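Why I Now Fill In the Budget Sheet From the Bottom Up
By Nga Tiêu
03/09/2026

Every January I get the same email asking what we want to buy this year, and every January, until this one, I answered it the same way. I put the robot arm on the first line. Then I put the other robot arm on the second line. Then I went and got a coffee, came back, and typed "misc. supplies" with a number next to it that I more or less made up on the walk back to my desk.

I'd like to argue that this is a terrible way to do it, and that most people who buy robots for a living (or, like me, ended up buying robots because they once answered a question about a purchase order) are doing exactly this. We spend months on the arm. We watch the demo videos, we get three quotes, we argue about reach and payload over lunch. And then the stuff that decides whether anybody gets any work done on a given morning is squeezed into whatever is left at the bottom of the sheet.

I've been on the Brodville project for a while now and I have opinions! You may not share them. Maksym Hrynyshyn, who sits across from me and does most of the hands-on collection work, shares maybe half, and I'll get to his side further down because he made me promise.

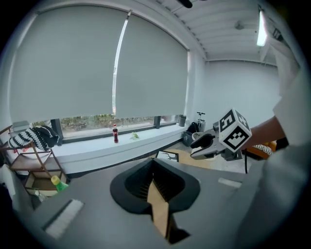
Casden Hand-Held Gripper Team, Brodville

So let me start with the hand-held grippers, as they're what changed my mind. When we first talked about them, they went on the sheet as a cheap extra. You have the arms, the arms are the real thing, and the hand-held ones are a nice add-on so people can record tasks without tying up an arm all day. That was the thinking. It was my thinking, I wrote the memo.

What happened is that the hand-held ones became the main event. They get picked up first thing and put down last thing. They get carried around, bumped, taken apart, put back together, and lent to whoever is standing nearby. An arm stays bolted where you bolted it. Wear and tear goes where the hands are, and our budget had it the other way around: a fat maintenance contract on the arms and not one cent for spare gripper parts.

I found this out when a finger pad wore through and I went looking for the line to charge a new one to. There wasn't one. I ended up filing an exception request for a set of spares that came to $448, and the form had to be signed by two people who both wanted to know why it hadn't been planned for. Fair question. I'd like to say I had a good answer.

The exception form, by the way, took longer to clear than the parts took to ship. If you take one practical thing from this, make it a parts line, give it its own code, and don't let anyone merge it with office supplies. Ours got merged with office supplies last year. It spent the spring paying for toner.

The second thing I'd put on the sheet before any arm is the printed stuff. Marker cubes, marker boards, whatever your setup tracks. I know how silly that sounds next to a machine with a five-figure price tag, but a scuffed marker can cost you a whole session and you may not find out until somebody goes through the recordings. We used to print our own on the office printer and glue them down, and I was proud of how little it cost. Then Maksym sat me down and walked me through what he'd been throwing away, and how many hours of people's time that was, and I stopped being proud. We buy them properly made now. It's a small line and I defend it every year like it's my firstborn.

Third, the room. Oh, the room. I could write a whole separate page on the room.

Nobody sells you a room, so it never shows up in a quote, and if it isn't in a quote people forget it costs money. But think about what you need before one useful recording gets made: light that doesn't change completely between breakfast and lunch, a table that doesn't wobble, somewhere for people to put their bags, enough outlets, chairs. Window coverings! I had to fight for window coverings once, in a meeting, with a person who had signed off on a second arm without looking up from his phone. Cameras care a great deal about sunlight. Budgets, in my experience, don't have a box for it.

My rule of thumb these days is to go stand in the space at the time of day you plan to use it, before you order anything. Bring a tape measure. Bring a person who'll be working there, and let them complain. The complaints are your shopping list, and it's a much better list than the one the sales rep emails you.

Fourth is objects, meaning the ordinary things people pick up and put down all day. A brush, a bottle, a fixture to slot a part into. We kept buying those out of our own pockets and filing receipts (or forgetting to), and when I finally went through a year of reimbursements I found 103 of them. A hundred and three separate little pieces of paper, each one handled by a person in accounting who has better things to do. Some were for less than the price of a sandwich. I've since set up a standing purchase card for task objects with a monthly cap, and I'd recommend it to anyone, though you'll have to be strict about the cap, as Maksym in a hardware store is a dangerous thing.

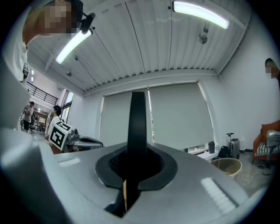
Now, his side of it. Maksym thinks I've swung too far. His view is that if you starve the arm budget to pay for cubes and curtains you end up with a beautifully organized room full of recordings and nothing to try them out on. He pointed out that when we had only the one arm, people queued for it, and he personally lost a good chunk of a month waiting his turn. He'd rather have two older arms and a messy room. He has said this to me many times, sometimes from across the room.

I think he's right about the queue and wrong about the fix. We weren't short of arms so much as we were short of a calendar. Once we had a sign-up sheet, and once people could do more of the early work with a gripper in their hand, the line for the arm mostly went away. It does come back before deadlines. I'll give him that, and I did put a used arm on this year's list, down near the end, with a question mark beside it. He's noticed the question mark.

Where we agree completely is on people's time, which is the cost I was worst at seeing. Equipment comes with hours attached. Somebody has to charge it, check it, calibrate it, answer questions about it, and find the one screw that fell under the table. When we bought the Norna (that's our data server, named by a former colleague and never renamed), the quote was very clear about storage and fans and warranty. It had nothing in it for the person who'd be moving files onto it every evening. We logged 274 hours on that in the first year. I had budgeted zero! If a contractor had sent me an invoice for it I would have fallen off my chair, but it was our own people doing it, so it just sort of disappeared into everyone being tired.

So now there's an hours column. Next to every item over a certain size I write down who's going to look after it and how long that takes in a week, and if I can't get a name, the item waits. This has made me unpopular in a couple of meetings. One manager told me it was "a bit much for a gripper." Maybe so. But the same manager had a label printer in a cupboard still in its box, so I'm comfortable with my position.

I should say something about vendors, too, as I've been picking on the sales reps. Nazarenko, the small shop that machines our brackets and adapter plates, is the only supplier we have that ever asked what we'd be running out of in six months. I hadn't thought about it. We worked out the answer together on the phone and I put in one bigger order where I'd normally have put in a string of rushed ones. The price per part went down and so did my blood pressure. I don't think they were being saintly, it's good business for them as well, but I do wish the larger outfits would ask. Until they do, ask yourself, and write the answer down somewhere other than your own head. Mine leaks.

And please keep something back. I hold on to a slice of the year's money until well into the second half, with no plan for it whatsoever, and I get grief about this from people who believe that unspent money is money you didn't need. In a place where the work changes every few weeks, I don't know how anyone can say in January what a team will be reaching for by fall. Last year that reserve went on extra storage and a new table. The year before, it was all spare parts. This year I have no idea, and I'm fine with that.

I turned in the new sheet last week. It has over 50 lines on it, up from the nine I used to send, and the arms are at the bottom. Finance has already written back asking if I sorted it wrong. Maksym is copied on the thread and has so far kept quiet, though he did send me a link to a used arm this morning with the question mark typed out in the subject line. I told him I'd look at it after I hear back on the blinds.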